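Card Evenings in Prulleseck: Our Poker Table

Welcome to the gallery of our small club. We meet on Saturdays, and the next evening is Sat 14 December. Stamatia Karagiannis teaches the beginners, and I write this page. Please click on a picture to see it bigger.

The green mat says TEXAS HOLD'EM POKER around its edge. The black case with the chips stands behind it with the lid up, and there are two white bowls near the wall, the upper one with brown flowers.

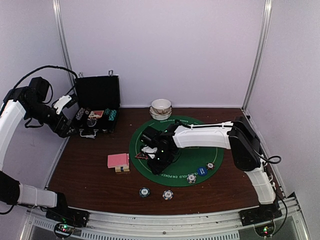 For the new players, we begin every evening with 200 points each, and the game is only for fun. A table has 8 players at most. If more people come, we open a second table in the next room. Stamatia explains the order of the hands before the first deal, and she is very patient with questions.

Blue-and-white chips are on the wood, brown-and-white ones are on the green felt. The blue button with the word SMALL marks the small blind.

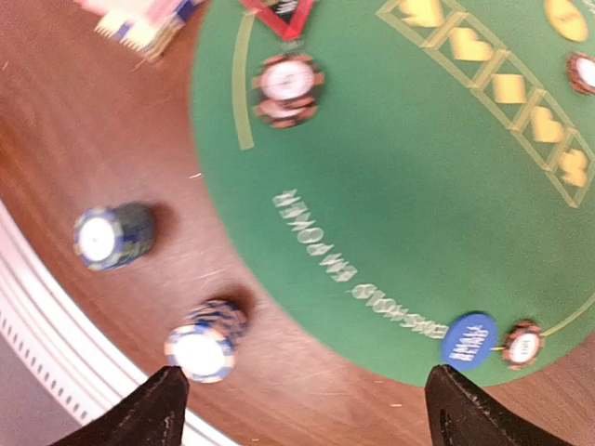

After each hand the button moves one place to the left, and many beginners forget this in the first hour. We play for roughly 3 hours, with a tea break in the middle. If you want to join us, please write to Relu Voicu before Friday. In March we will have a longer evening with 10 rounds.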